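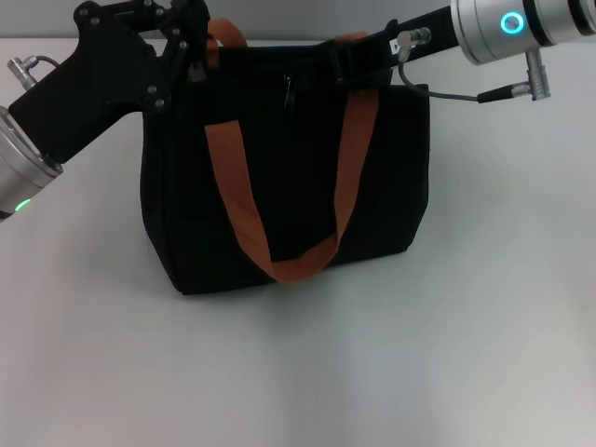 ## 7. Arm stops during bag opening (fault 12)

Rev. June 2021, Jarnura two-arm cell. Replaces the January sheet, toss the old one.

Fault 12 = the arms disagree about how hard they're pulling. Both hold position, grippers stay shut. Mostly soft bags. Stiff boxes, hardly ever.

**CAUTION: Grippers do NOT let go on a fault or on e-stop. Fabric may be under tension. Hands out of the bag opening until step 4 is done.**

1. Press e-stop. Don't pull the bag free by hand, one of our people at Riihimäki tried it and got a pinched thumb.
2. Wait 15 seconds for the drives to settle.
3. On the Pliritz panel, pick **Hold > Relax**. Left arm first, then right. Wrong order and the right arm takes the whole load.
4. Open grippers one at a time from the panel. Stand to the side.
5. Check rim and straps for tears. Torn bag = scrap, don't re-run it.

Arms free? Now the wrist sensors. A smudged window gives bad depth and the gripper closes too deep on the rim, then you get the same fault again ten minutes later.
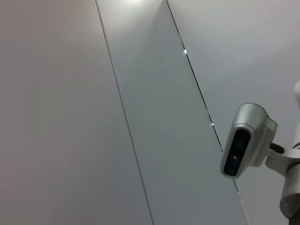

6. Wipe each sensor window with a dry lint-free cloth. No spray.
7. Push the cable connector home at the back of the sensor. Same for the gripper cables. Loose one will throw fault 12 too, usualy with no bag in the cell at all.
8. Put the bag back upright, middle of the table, front strap hanging down outside.
9. Release e-stop, reset, run **Grip Test** at low speed. Keep clear. 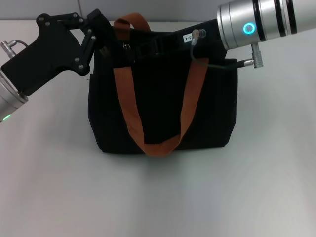 *Fig. 7-3. Both grippers on the rim, front strap hanging clear.*

Strap caught in a gripper: stop, go back to step 3. Don't let it run, it wont sort itself out.

**Note:** Pull limit is 90 percent from the factory. Leave it. Turning it up hides the fault and rips seams.

Fault back after 3 resets: lock out the cell, tag it, call Pemley service. Have the log file ready, they'll ask for it first thing.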